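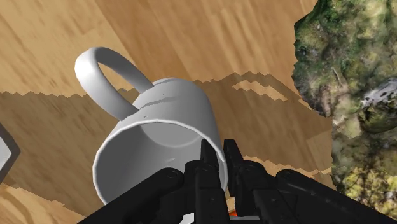 Freight is the dullest job you can have in Grerkero, and for the past couple of years it has been my favourite way to spend an evening. The game has been going long enough that most people who've heard of it think of it as the one with the big fleet battles, and fair enough, those are what end up in the trailers. But behind every battle there is a small army of players hauling ore and spare parts from one end of the map to the other, and we tend to be the sort who settle in with the heater on and a cuppa in a plain white mug with a good thick handle (the kind with nothing printed on it, because it never leaves the desk), and talk rubbish over voice chat for hours. I love those people. When the studio announced in March that the freight system was being pulled apart and rebuilt, I'll admit my heart sank a little.

The old system was simple, if you'll forgive me explaining it to those who don't play. You took a contract at one station, you filled your hold, you flew to another station and you got paid. The prices hardly moved. A run out to Grolside paid 3431 credits whether ten pilots were flying it or a thousand, and so of course everybody flew it, and the docking queue there became a sort of social club. I met half my corporation in that queue. We used to hold trivia in it!

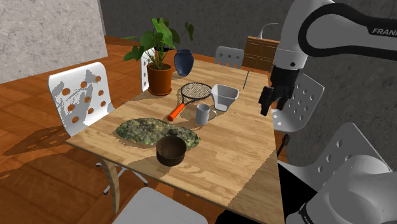
Tess Wardrop

Under the new rules, which went live on 18th May, every station keeps its own stockpile and sets its own price. If Grolside is full up on coolant it will pay you next to nothing for more of it, and you'll need to look further out, to places a lot of us had never bothered to visit. My first trip under the new system was to Ceretti, a mining outpost so far off the usual lanes that I had to look up how to request a landing there. It took 50 minutes each way. I sold my whole load of hull plating, came home with a hold full of seed stock, and cleared more than I used to make in a week of queueing.

So the money is better, if you're prepared to plan. I've gone back to keeping a notebook, with columns and coloured pens, which I haven't done for a game since high school. My corporation now splits into crews of four, with one pilot scouting ahead for prices and the other three following with the big slow haulers, and the scouting is so much fun that we've had to draw up a roster for it.

What I miss is the queue. On the old busiest nights there were 3323 ships registered at Grolside dock, all those strangers with nothing to do but chat, and now you can glide straight into a berth without saying hello to anyone. The studio says it is working on station lounges, where pilots can leave their ships and walk about, and the early notes mention noticeboards and a bar. I hope they hurry up. Newer players in particular need somewhere to bump into the rest of us, and a price chart, however clever, is a lonely thing to be handed on your first night.

In the meantime a few of the older corporations have started parking outside Grolside anyway, engines off, holds empty, earning nothing at all. Trivia is back on – bring your own questions if you can, as we've been through all of mine twice – and new pilots are very welcome to pull up alongside.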